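计算机组装与维护 第4讲 机箱内部：硬盘仓、线缆、主板
讲义（课前发，课上补充，笔记自己往空白处写） 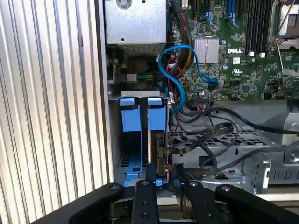 图4-1 Dell塔式服务器，侧面打开，可见硬盘仓与主板

任课：Natalina Rinaldi 实验课：Horacio Gaete
上次讲的电源部分还有同学没交记录表，这周补。

一、开箱之前

关机，拔电源线，再按一下开机键放余电。顺序别反。
防静电手环夹在机箱裸露金属上，不要夹在喷漆的地方，喷漆不导电，夹了等于没夹。
桌上铺防静电垫。水杯放窗台。
侧板：不同型号开法不一样，有的拉扣，有的手拧螺丝，有的要先开锁。拆不动先看手册，不要硬掰，上学期掰弯过一块。
螺丝放分格盒，盒盖上写位置（“侧板”“硬盘架”“扩展卡”）。混在一起以后很难分，尤其是6-32和M3，粗看差不多，拧错了滑丝。

二、先认大件

拿到一台没见过的机器，先不动手，看一分钟。按区看：存储区、供电线、主板。图4-1里存储区在左，主板在右，中间是线。别的机型方向可能正好反过来，不要死记左右。

三、存储区

1. 金属硬盘架（drive cage）
固定在机箱骨架上的金属盒子，一般开有通风孔。图里左上银色那个，靠上沿有一颗圆头螺丝。
架子本身平时不拆。要拆的是托架。

2. 塑料托架（carrier）
图里蓝色的，上头并排两个蓝色拉手，硬盘装卸多数靠这个，不用螺丝刀。
通常做法：先拔数据线，再拔电源线，两边拉手往中间捏，平着抽出来。捏住了还抽不动，八成是线没拔干净，回去看，别加力。
装回去听卡扣声。没声再推一次。
托架颜色：不少厂商用蓝色标“可以免工具操作”的部件，有的厂商用绿色，另有一层意思是支持热插拔。考试会问，但颜色不是国家标准，以手册为准。

3. 硬盘
托架右边还竖着一块，能看到侧边深色的电路板边缘，还有一个偏黄的接口朝右。
竖装横装都可以，斜着悬空不行。
机械盘拔电以后等15秒再搬，盘片要停转。固态没这个问题，但养成一个习惯就好。
拿盘拿两侧，手指不碰电路板那一面。

四、线

SATA数据线：细、扁，接口L形，防呆。图里蓝色那根，从硬盘区往上绕，再拐向右边，末端在主板上一个黑色接口附近。颜色跟速率无关！！每年都有人写“蓝色是SATA3”，扣分。
带金属卡子的要按住卡子再拔。直接拽会把主板上的座子带松。
弯折别太死，留个弧度。

电源线：图中上部斜着过去的一束，红、黄、黑。常见约定如下：
黄 +12V
红 +5V
黑 地
橙 +3.3V（图里不讲这根，课上看实物）
注意是“常见约定”，品牌机有时候用自家的线序，量过再信。万用表打直流20V档，黑表笔接地。

小线：前面板、风扇、机箱检测之类，都是细线小插头。图里主板靠左边有一个绿黄双色线的小插头，旁边一个白色小接口。单看照片判断不了是干什么用的，要看主板上的丝印或者查手册。这种小插头最容易忘插，拆前拍照，正面一张，斜着一张。

五、主板

底色绿，密密麻麻的芯片、电阻、走线，不用都认识。先找下面几样：

散热片：银色带鳍片那个。底下压着芯片。不要拿它当把手，扣子很脆。
厂商标识：白色丝印“DELL”，在散热片右边一点。logo下方有一张白色小标签，再往右下是UL认证标志。标签上往往有料号，报修要抄，抄完两人互相核对一边。
内存插槽：右上黑色长条，下端两个白色卡扣。装内存时对准缺口，两头平均用力，卡扣自己弹上来。服务器配内存讲顺序和通道，插错槽可能不开机，或者开机报警，下讲细讲。ECC和非ECC也下讲。
CPU插座：右上角，带银色压杆和金属框。这节课谁都不要碰压杆。触点式插座的针脚弯一根整块板就可能报废。

六、常见毛病（实验室维修记录摘的）

现象：开机找不到硬盘
先查数据线两端，再查供电，再换口，最后才怀疑盘。顺序倒过来会白换一块盘。

现象：风扇全速响
侧板没盖好，或者风扇小线没插，或者传感器的线掉了。

现象：通电没反应
24针主供电、CPU供电各按一遍。还不行就减配置，只留一条内存再试。

现象：时间老是不对
主板电池，CR2032，换。

七、实验（Gaete老师带）

分组，每组4人，一人操作、一人念步骤、一人记录、一人管螺丝，轮换。
（1）开侧板，拍照两张
（2）画线缆草图，标出起点终点，颜色也写
（3）取下一块托架，装回，再取再装
（4）拔插SATA线各一次，说出接口方向
（5）找到主板标签，抄料号
（6）合盖，通电，进BIOS看盘认到没有
第（6）步之前举手，老师看过才准通电。

评分：满分100。草图占大头，别嫌烦。多一颗螺丝、少一颗螺丝都算没做完。

工具每组一套：十字螺丝刀、手环、分格盒、手电。万用表在柜子里，登记了再拿。

八、作业

1. 用自己的话写拆装托架的步骤，写到没上过课的人能照着做。
2. SATA数据线和SATA供电线，接口外形差别，画图。
3. 为什么先拔数据线？反过来行不行？说理由，没有标准答案，但要有道理。
4. 找一台家里的旧台式机（断电！），按第二节的办法分区，画一张。没有旧机器的找同学合做，写上两人名字。

交到Rinaldi老师邮箱，文件名写学号加姓名，不要写“作业最终版2”。

下讲：内存通道、CPU插座、导热硅脂。一月份的考试范围到第7讲为止，本讲第三、四节必考，第六节选考。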